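Paying Off the Small Stuff First: A Talk With Normand Landry

Normand Landry keeps his first budget in a kitchen drawer. It's two sheets of graph paper, folded so many times that the creases have gone soft, and on the back of the second one there's a list of everyone he owed money to when he was 26. He brought it along when we met at a coffee counter in Plarbridge, and he had it spread out between our cups before I'd found my pen.

"Look at this one," he said, tapping a line near the bottom. "Eighty-five dollars to a dentist! I carried that for over a year. I had the money, too. I just hated opening the envelope."

Landry teaches evening money classes at the Grustari Center, and if you think an evening money class sounds like a long night, you haven't sat through one of his. People laugh. They bring their bills in shoeboxes and grocery bags, and by the second week they're comparing interest rates the way other folks compare ball scores. I went to one in the spring and ended up staying long after it finished, talking with a couple who had just cut up a store card.

He didn't come to this through a bank or a business degree. He drove a delivery route for years, got behind after a move, and worked his way out with a method he pieced together from library books and a lot of trial and error.

"I tried the one where you pay the highest rate first," he told me. "On paper it's the cheaper way to go, and I still tell people that. But my highest rate was on my biggest balance. I'd send in everything I had, and the number hardly moved. I'd get discouraged and order takeout for three nights. So there went my savings on interest."

What got him going was turning the list around. He paid the dentist, then a furniture store, then a cousin. Each time, the payment he'd been making rolled into the next one down. The cousin, he says, framed the check stub.

I asked if he ever feels funny recommending something that can cost more in interest. He nodded hard. He clearly gets this one a lot.

"You should do the math both ways, and we do that in class, with a calculator, for each person's own debts. Sometimes the difference is tiny. Sometimes it's big enough that I say, come on, let's start with the card. If a person looks at both totals and picks the one they can stick with, I'm happy."

The part of the class I liked best is what he calls the 70 sheet. You write down what you bring home in a month, and you try to fit rent, food, gas, and everything else you need into 70 percent of it. Whatever's left goes to debt and savings. Hardly anyone gets there on the first try, and Landry says plenty of people in his room never will, not with rents where they are.

"I had a woman whose needs came to more than her pay. You can't coupon your way out of that. We spent that night on what she could ask for, like a hardship plan from the electric company and a later due date on her car. She got both. I was so proud of her I could hardly drive home." 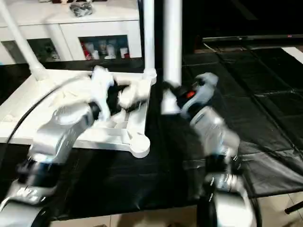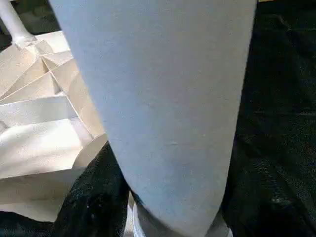

Should you save anything while you're still paying off debt?

Set aside a small cushion first, enough to cover a car repair or a copay, and then put most of your extra money toward what you owe. Without a cushion, the next surprise tends to land right back on the card. If your job matches what you put into a retirement plan, it's worth trying to get the match, too.

Landry's own cushion lived in a separate account at a different bank, with no card attached. He had to take a bus to get at it. "That bus ride saved me so much money," he said. These days he suggests an account without an app on your phone, and he likes people to give it a name. One of his students called hers Bravo, so that every deposit slip would sound like applause (I've since renamed mine, and I'm not telling you what it is).

We got on to talking about couples, and he leaned in. He and his wife hold what they call a money breakfast every other Saturday. There are 2 rules: the phones stay in the other room, and whoever spent the most on themselves does the pancakes.

"I make a lot of pancakes," he said. "I fish. Fishing's expensive."

He's adding a new class in August, for people helping a parent with bills, and he's already nervous about it. It grew out of his own family. When his mother moved to Pisorport to be closer to his sister, the two of them sat down with her mail and found 5 subscriptions she'd never heard of. It took them most of a week on the phone to get everything canceled.

"She was embarrassed, and I kept telling her, Mom, I hid from a dentist. I think we need a room where people can say that stuff out loud. I don't have the whole thing worked out yet. I've got a folder and a lot of sticky notes."

Before he left I asked what he'd tell someone who's reading this with a pile of unopened mail on the counter. He thought about it while he folded the graph paper back along its old creases.

"Open one tonight. Write down who it's from, how much it is, and when it's due. Then go watch your show. Tomorrow you open another one."

The evening classes at the Grustari Center are free, and you can walk in at any point in the series. Bring your bills in whatever you've got. Landry has a stapler and plenty of graph paper.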